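Subject: Re: [lencho-users] basket slips at top of lift, only after lunch
From: Adesuwa Ojo

On Sat 10 August, Floor Lambrechts wrote:

> Hello list,
>
> We have two arms picking up a plastic basket with slotted walls. All
> morning it goes fine. Some time after lunch the basket starts to sit
> lower on one side, and by the end of the day one finger comes off the
> rim at the top of the lift and everything goes on the table. We are
> using Lencho with the stock lift routine, grip effort at 40. I have
> tried 37 and I have tried more, and with more the wall of the basket
> goes in like a milk carton.
>
> Things I have already done: new calibration, new basket, restarted
> Ovarus, told the intern not to touch it.
>
> Also, how do people keep the wrist cable away from the fingers? Ours
> got into the slots twice in July.
>
> Floor

Floor,

Leave the intern alone for now. I had the same fault for most of a month and blamed everyone who had keys.

Put the effort back to 40 and stop touching it. Grip effort is the most satisfying number to change and it was never my problem. If the wall folds when you squeeze, the finger is pushing on the wall, and it has no business there. It should be up against the underside of the rim, where the plastic is thick. The slotted part below is mostly air.

What drifts in the course of the day, at our place anyway, is the finger mount. We run long printed fingers with a bend in them, and the bend is a lever that works on two small screws every time the basket goes up. By early afternoon the screws have let go a little and the tip is down by a few millimeters. You can't see this from the side. You can feel it if you take hold of the tip (power off, please) and wiggle. If it clicks, you have your answer. Calibration won't help, because you are calibrating a loose thing to a very precise place.

My routine, in the order I do it:

Power off, both arms parked. Wiggle both fingers on both arms.

Take the long fingers off altogether. Clean the screw holes, look for a crack at the inside of the bend. A cracked one goes in the bin, and I mean the bin. If it goes in the drawer it will be back on the arm within the week, possibly put there by me.

Refit with threadlocker, the weak kind. Leave it overnight. I know what it says on the bottle about 20 minutes. Overnight.

Next morning, empty basket, lift it 12 times at slow speed with your hand near the stop. Then wiggle again. Only then put fruit in.

Redo the taught pose for each rim contact. In Lencho that's under the arm and not under the task, which took me an embarrassing while to find. The task has a page with the same name that does nothing I have been able to detect.

I took some stills off the cameras, basket empty and otherwise:

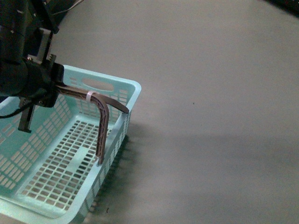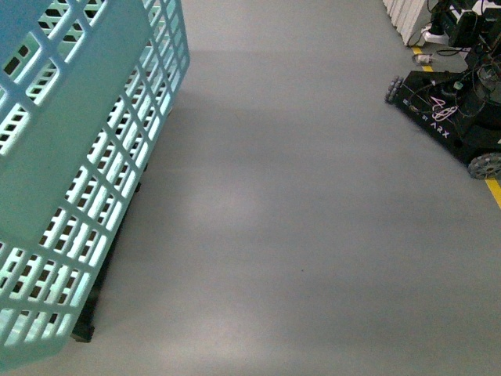
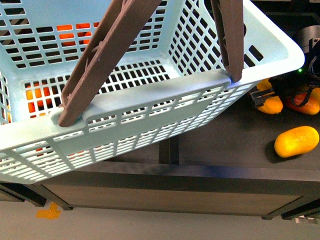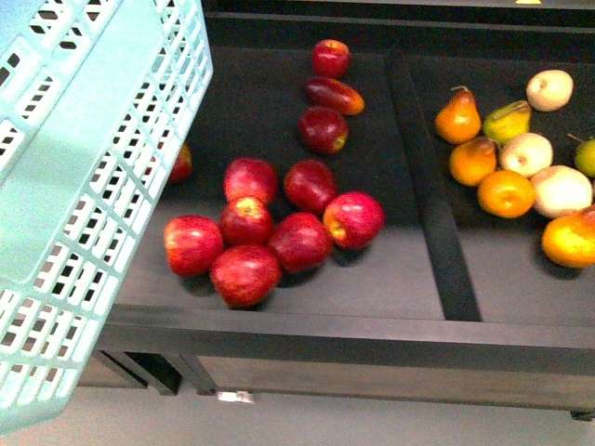 Basket in all four; the brown L-shaped finger I go on about is in the first, and the red apples are in the last.

Look at the first one for the finger. You can see how far out the bend is from the gripper body, and that whole length is what your two screws are holding on to. The white zip tie near the bend is the most honored component of the cell. I won't claim it as engineering. I will say that when I snip it off to be tidy, I put another one on.

On cables. Our rule is that slack belongs above the wrist and never below it. Park the arm in the lowest pose it will ever reach, then tie the cable so it has just enough to get there, then run the wrist through its full turn and watch the loop the whole way round. Don't do it the other way, with the arm up at a comfortable height where you can reach everything. I did, and the loop looked beautiful until the first time the arm went down into the basket. The other thing that helped was taping over the cut ends of old zip ties, or cutting them flush. A slotted wall will find any sharp little stub you leave out.

The cables on top of the base in the second picture are another matter and I am not taking questions. They don't go near the basket. They have been "next week" ever since we got the Tokar charger.

Two smaller things, while you have the covers off:

Check where the basket is set down, too. If it lands tilted against the front edge of the table or the tray, the fingers take the twist every time and you will be back at the screws by Thursday. We taught our set-down pose a bit high and let it drop the last bit. It's a basket, it can cope. The pears are less relaxed about it.

And test with the fruit you intend to use. A basket with the load rolled into one corner hangs differently from the same basket with the load spread out, and round things roll. I spent a day tuning against bags of rice, which sit where you put them, and learned a lot about rice.

If you have done all of that and it still sags on one side after lunch, send me the Ovarus log for the arm on the low side, just the lift, and say which finger it is. Inner or outer matters. Edo on this list had one where the finger was perfectly tight and the mount behind it was loose, and he had already replaced the finger three times before he moved his hand two inches to the left.

I would also like to know what you print yours in, and which way up on the bed. Ours lasted much longer once the layers ran along the bend, but I have only the one shape to go by, and I changed the screws the same day, so as evidence it isn't worth much.

I'm away until Wednesday, and then at the bench with a hex key as usual.

Adesuwa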